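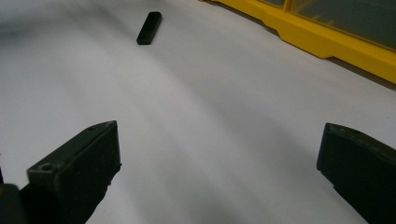
4. Setting up the worktop and the container

Read this section before you put anything on the table. If you have already put things on the table, take them off again and start at 4.1 with everybody else.

You will need the Plakport worktop, the yellow container, a soft cloth, a bowl of lukewarm water and a clear half hour. The screws and the hex key are in the paper bag taped under the worktop. The second hex key is a spare. Put it somewhere clever and forget where.

4.1 Positioning the worktop

1. Fix the legs first, as in section 3. Do not skip to this section because the legs looked easy.

2. Stand the table where it is going to live. It should be 600 mm from the wall on the side where you sit, more if your chair has arms.

3. Check the level both ways. The feet unscrew by 2 mm per full turn. If you have unscrewed one foot so far that it comes off in your hand, the floor is the problem and you want a packer under that leg.

4. Wipe the whole surface with a damp cloth and let it dry before going on to 4.2.

Note: The worktop has a matt white finish. It will show long soft shadows whenever there is a lamp or a window to one side. We receive letters about these. They are not stains, they will not scrub off, and they move if you move the lamp.

Caution: No cream cleaners, scouring pads or "just a bit" of wire wool. A matt surface that has been polished in one spot stays polished in that spot, and your eye will go straight to it for the rest of your working life.

4.2 Placing the container

The container is yellow plastic with a dark grey tinted panel. Customers ask for it in white to match the table. We made one in white once and spent a good part of April looking for it.

1. Peel the protective film from both faces of the panel. The film is thin and easily missed. If your panel looks cloudy and has a bubble in one corner, you haven't peeled it.

2. Set the container along one edge of the worktop, on the side away from your writing hand. Leave the middle clear.

3. Turn it so the panel is towards you. You should be able to make out shapes through it, though you won't be reading small print.

4. Press down on each corner in turn. If it rocks, look underneath for a crumb of packing foam.

5. Slide it back and forth once. It should move with a light push and stay put when you let go. On a newly wiped top it may skate a little until everything is properly dry.

Caution: Do not lift the container by the panel. The panel is held by clips, and the clips were designed to hold a panel.

4.3 What goes where

This part of the guide used to run to four pages and included a diagram by Ryan Fothergill that several people framed. The present version is shorter.

1. Tip everything you own that belongs on this table into a pile on the floor. Yes, the floor.

2. Pick out what you use every day. It goes on the worktop, towards the back, with a clear stretch of white in front of it.

3. Pick out what you use every week and put it in the container, heaviest first.

4. Whatever is left goes in a drawer. If you haven't got a drawer, see the Brandar under-desk unit in section 7.

5. Sit down and reach for each item in turn. Anything that makes you grunt is too far away.

Note: Small dark objects are very easy to find on a white top and very hard to find in a drawer. Plan accordingly.

Do not fill the container above the rim. It will hold more than you think, and it will then let go of the extra when you slide it.

4.4 Daily clearing

At the end of the day, return the worktop to the state it was in at the end of 4.3. This takes a minute if done daily. Done once a month it takes most of an evening, and you'll find a fork.

Ink and pencil come off with water and a drop of washing-up liquid. For sticky tape, warm the spot with a damp cloth and roll the residue off with your thumb. Tea rings want doing the same day. Coloured marker is between you and whoever bought the marker.

The panel scratches more readily than the worktop. Dust it with the soft cloth before you wipe it, and keep kitchen roll away from it altogether.

4.5 If something is wrong

Worktop bows in the middle: the centre rail is upside down. Go back to section 3, step 6. The holes face the floor.

Panel rattles: one clip is not home. Press along the lower edge until it clicks.

Container sits crooked: see 4.2, step 4, and look again. There is nearly always a second crumb.

Parts missing: check the paper bag, then check inside the container, where our packers like to put things for safety. If they're still missing, write to Enikő Tóth in spare parts, quoting the number on the label under the worktop. Photographs of the label are welcome. Photographs of your thumb in front of the label are what we usually get.

Section revised February 7, 2008. Replaces all earlier sheets, including the yellow one.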